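Chapter 6
Opening and Reading a Desktop Case

6.1 Scope of the chapter

Chapters 2 to 5 dealt with components as separate items: the processor, the memory, the power supply and the drives. In service work they are met together, inside a case, joined by cables that hide one part behind another. This chapter covers the interior of a tower computer as a workplace. It sets out how the case is laid down and opened, how the parts are identified by position, and in what order they are removed.

The reader should already be able to name the main connectors on a motherboard and to state the voltages carried by each wire colour in Table 5.2. Readers who have used the Hellell workbook will find the same terms here, except that "cage" is used for any metal frame that holds drives.

6.2 The work area

A tower is serviced lying on its side, with the open face upwards. The bench must be flat, firm and large enough for the case and the removed parts. Small brackets and holders fixed near the case keep parts in a known place. Ribbed metal tops are common in training workshops. They are hard-wearing, but a dropped screw may settle in a groove, so a tray should be used for fasteners.
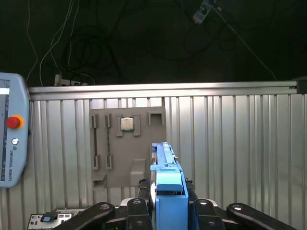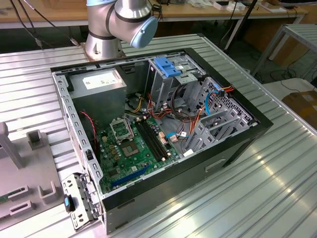

Before any part is touched, the mains lead is removed and the power button is held in for 6 seconds. The wrist strap is then clipped to bare metal on the chassis. Painted surfaces are not suitable.

6.3 Identifying parts by position

Identification starts at the power supply and follows the cables outwards. Power leads are grouped by colour and end in keyed plugs. Data cables are thinner and run from the motherboard to the drives. Where power leads are bundled across the middle of the case, they are moved aside before any plug is pulled.

The processor socket is checked next. A raised retention bracket on an empty socket leaves the contacts exposed, and nothing should be passed over it by hand until the bracket is closed or a cover is fitted. Memory slots lie beside the socket. Expansion slots lie nearer the edge of the board, in line with the openings in the rear panel.

6.4 Terms used in this chapter

Bay: a space in the chassis intended for one drive.
Latch: a part that holds a drive or card without screws.
Retention bracket: the hinged metal frame that presses the processor into its socket.

The Tusar removal sequence is given in Section 6.5 and is used in all the practical work that follows.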